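Flesport Touchline Pro Review: A Folding Seat For People Who Watch Other People Play Soccer

Verdict: comfortable, overpriced, and the cup holder is a liar.

I have now spent most of a fall season sitting in the Flesport Touchline Pro, a folding spectator chair aimed squarely at those of us whose playing days ended before anyone thought to film them. My nephew's team plays in a regional youth league with a fixture list apparently drawn up by somebody who hates breakfast. Kickoff is at 8:30 a.m. in places I had previously believed to be farmland. If I am going to watch a 0-0 draw in a field, I would like lumbar support.

The Touchline Pro costs $107. For comparison, the chair it replaced came free with a grill.

Setting it up

You pull the chair from its bag, hold it by the two front legs and shake it as if it owes you money. It opens with a clack that made a linesman turn around in October. There are no pins, no poles to thread, and the seat is already attached to the frame, so I can have it standing before the coin toss even when I have a coffee in the other hand.

Folding it back up is a different sport. There's a red release strap under the seat, and the instructions (one sheet, drawings only, all of them smug) suggest you give it a light tug. I have tugged lightly. I have tugged otherwise. The strap lets go when it feels it has made its point, and then the whole chair drops shut at once, so mind your thumbs. It got better after the first month, or I did.

The bag is good. Wide mouth, real shoulder strap, and a drawstring that hasn't frayed. You can get the chair back into it without rolling anything into a tight little sausage first, and whoever at Flesport decided that deserves a raise.

Sitting in it

The seat is higher than on most camping chairs, and that matters more than I expected. You can see over the kneeling photographer dads. You can also stand up in one movement when your team scores, should your team ever do that.

The back is firm and slightly curved, with a panel of mesh across the shoulders. On a warm September morning the mesh was lovely. In November, with the wind coming straight down the sideline, it was like leaning on a screen door. Flesport sells a padded cover separately, naturally. I declined on principle and took to wearing a thicker coat.

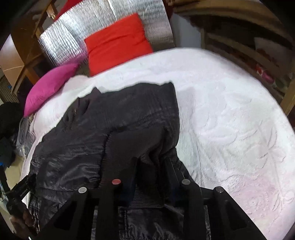 The black quilted one, on the bed.

With enough padding on your own back, the chair is fine down to just above freezing. Below that, the armrests get you. They are bare metal with a strip of foam on top, and the foam stops short of where any normal adult puts an elbow. I'd have traded the logo on the headrest for another couple of inches of foam.

Stability is excellent on grass and decent on mud. The feet are wide plastic discs that tilt with the ground, and I've only sunk once, at a field that should really have been classified as a pond. On artificial turf the discs skate a little when you lean back. On a gravel parking lot, where we ended up after a venue change that reached half the parents, they were solid as anything.

The cup holder

Let's talk about it. The box promises a holder that "fits any bottle or mug." It fits a can. It fits a slim water bottle if you push. It does not fit a travel mug of the sort that every single person at an 8:30 kickoff is carrying. Mine sat on top of the ring, balanced there, looking confident, right up until a disputed throw-in. The coffee went into my left shoe.

There is a phone pocket on the other side, and it's the reverse problem: so deep that your phone goes all the way to the bottom and you have to stand up and fish for it. I missed a text from my sister asking which field we were on. She watched most of the first half of an under-9s game before she noticed that the children were too short.

How it compares

I borrowed two rivals for a few weekends each.

The Gollidex Sideliner is cheaper and lighter, and if you take the train or have to walk far from the parking lot, I'd look at that first. Its seat is a sling, though, and you sit in it the way an egg sits in a carton. By the second half I had lost touch with my feet. It also took me a good while to get upright again, during which we conceded.

The Vosico Grandstand goes the other way. It has a canopy, a side table, an insulated pouch and a footrest, and it weighs about as much as a goalkeeper. Nobody sitting behind you will be your friend. It's very comfortable, and I fell asleep in it during a semifinal, so read into that what you like.

The Flesport lands between them, and for a full season of early games it's the one I kept reaching for.

Does it hold up?

So far, mostly. The seat fabric hasn't sagged and the stitching at the corners looks the same as when I bought it. One of the plastic feet popped off in October and I pushed it back on with my thumb, where it has stayed. The printed logo is flaking, so it now reads "lesport," and I find I like that better.

It also came on vacation with me to Portugal, where I had tickets to nothing and ended up watching an amateur game on the edge of Guimarães from a grass bank with a slope like a ski jump. The tilting feet coped. A man with a folded newspaper under him looked at my chair, then at me, and moved his newspaper a little farther away. The chair traveled as oversize baggage and came back with a scuff on one leg, but nothing bent.

The warranty runs 2 years and covers the frame only. Fabric, feet, strap and presumably dignity are on you.

Things I liked: the seat height, the bag, the opening action, the way it stands on uneven ground.

Things I didn't: the release strap, the short foam, the cup holder, the cup holder again.

Score: 3 out of 5. Knock the price down by a third and fix that ring and I'd go to four. If you only make it to a handful of games a year, stick with whatever came with your grill. If you're on a field every weekend from August until the ground freezes, your back will be glad of it, and you can keep your coffee on the grass like the rest of us.

Update: I wrote to Flesport about the cup holder. They replied promptly and politely to say that a larger one is available as an accessory.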